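Workshop notebook, November, started a little after 7 in the morning

Back on the glue trials today, with a big mug of coffee and the heater ticking away under the bench. I promised Ju-won I would write this one up properly instead of leaving her with three words and a smudge like last time, so here goes, and apologies in advance for the rambling.

We left off with the hide glue setting too fast on the long seams. The small test pieces were lovely, every one of them, but once you're closing up a joint the length of your forearm the first end has gelled before you've got the brush to the other. Terence's view is that the room is simply too cold this time of year and that we should stop fussing and warm the wood. My own view was that the mix was too thick. We went back and forth over lunch (his soup, my sandwich, a very nice lunch as it happens) and agreed to try both, separately, so that neither of us could claim the other's result.

Batch A, the Taltorport glue, mixed as before, wood warmed beside the heater until it felt like a cup of tea you'd forgotten for ten minutes. Batch B, same glue, a good splash more water, wood straight off the rack. Soaked both overnight and brought them up gently in the double pot. I let B creep up too far while I was on the phone and had to pull it off and let it settle, so there's a mark against B that may be my fault and should be remembered before anyone draws conclusions.

Open time, from first brush stroke to the point where it pulled strings and wouldn't slide:

Batch A: 43 seconds
Batch B: 39 seconds

So Terence wins that one, and he has been very gracious about it, by which I mean he has only mentioned it a couple of times. I'd truly expected the thinner mix to run away with it. I suppose the cold board was pulling the heat out of the glue as fast as I could lay it down, and a bit of extra water wasn't going to save it. What I haven't tried is the thin mix on warm wood, and of course that's the one I should have done first! Tomorrow.

All the clamped pieces are on the shelf by the window with their letters penciled on the end grain. Please don't move them, and please don't "just check" one by twisting it. They need to sit a full day at least. Ju-won, the one with the ugly squeeze-out is mine and I know about it.

Other bits. The Hestton brush is shedding again and I spent far too long picking bristles out of a wet joint with the tweezers. The old Jusis one, with the chewed-looking handle, is still the best brush in the building and I've hidden it in the drawer with the card scrapers. The order from Nic Giolla came to 1,138 with the new pot included. It seemed steep until I looked up last year's, 1,797, when we let everything run out at once and had to buy the lot.

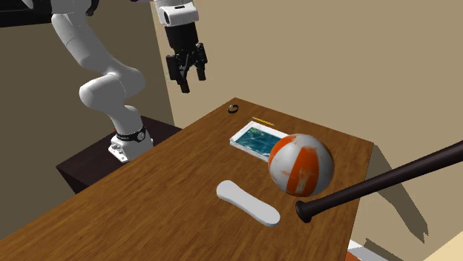
White arm and brown cabinet, rendered.

I also had a go at cleaning up the old drips on the bench top. Warm water and a rag laid over them while you do something else, then a plastic scraper, and they come away like wet paper. Years of drips, some of them older than my time here I should think. I got as far as the vise and then my shoulder complained.

For tomorrow: thin mix on warm wood, two pieces at least, and keep off the phone. Put the thermometer in the pot and leave it there. Ask Terence whether he still has the lidded jar, as the leftover glue from A is perfectly good and ought to go in the fridge tonight. Labeled this time, please, after what happened with the honey.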